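Imprimer | Envoyer par e-mail

Mars, par Iason Kourkoulas

RAPPORT DE VISITE : journée portes ouvertes du laboratoire Kirnano, site d'Ostgate

Module « Robotique appliquée », deuxième année

1. Arrivée

Le car devait partir à 9 h. Il est parti quand le chauffeur a eu fini son café, ce qui nous a fait manquer le discours d'accueil et, d'après le groupe précédent, rien d'autre. On nous a remis un badge, une charlotte et un dépliant de Kirnano où le mot « excellence » revient avec une belle régularité. La charlotte m'allait mal.

Notre guide, Gopinath Reddy, ingénieur d'essais, nous a conduits directement à la salle de démonstration. Au programme, la suture robotisée, avec du fil, une surface pâle qui ressemble à un coussinet d'entraînement, et assez de rouge pour que Kun, mon binôme, se découvre un intérêt soudain pour le plafond.

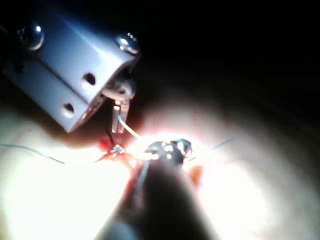 M. Reddy a commencé par le problème du fil. Un objet rigide reste à peu près où on le pose. Un fil se plie, vrille, glisse, et part du côté où on ne le voulait pas. Je croyais naïvement que l'aiguille serait le plus difficile, et j'avais même préparé une question sur le sujet, que j'ai rangée.

2. La démonstration

Les gestes sont d'une lenteur qui met à l'épreuve un public d'étudiants à jeun. Saisir, tirer un peu, s'arrêter, reprendre. Au bout d'un moment on se surprend pourtant à retenir son souffle pour un bout de fil noir, et à en vouloir à celui qui tousse au fond (c'était moi).

La lumière est l'autre souci. Très forte au centre, presque absente sur les bords : un fil clair sur fond clair y devient une affaire de foi. J'ai demandé pourquoi ne pas éclairer moins. Réponse : « Essayez, vous verrez. » Je n'ai rien pu essayer, le pupitre étant réservé au personnel.
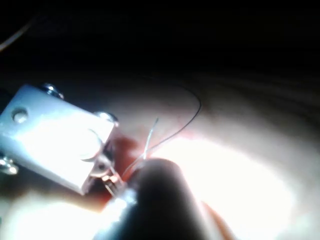
Temps de lecture : 2 min

3. Questions et réponses

Bodau, notre délégué, a voulu savoir combien coûtait l'ensemble. M. Reddy a parlé du buffet. Nous avons tout de même obtenu un chiffre : 400 essais sont prévus avant l'été, chacun relu à la main par quelqu'un dont j'admire d'avance la patience.

4. Ce que j'en retiens

Je suis venu pour les bras et j'ai surtout regardé des extrémités. Le contact entre le doigt et le fil se joue sur si peu de place que nos schémas de cours, avec leurs jolies flèches, me paraissent désormais un brin optimistes.
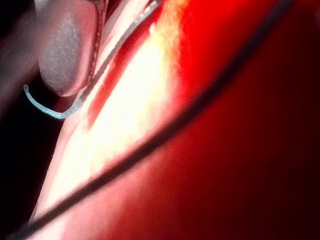

Fig. 3. Cordon bleu clair, vu de très près.

Pour notre projet de semestre, nous gardons l'idée de travailler avec un fil bien contrasté, et nous renonçons au nœud automatique annoncé lundi à toute la classe. Kun est chargé de prévenir l'enseignante.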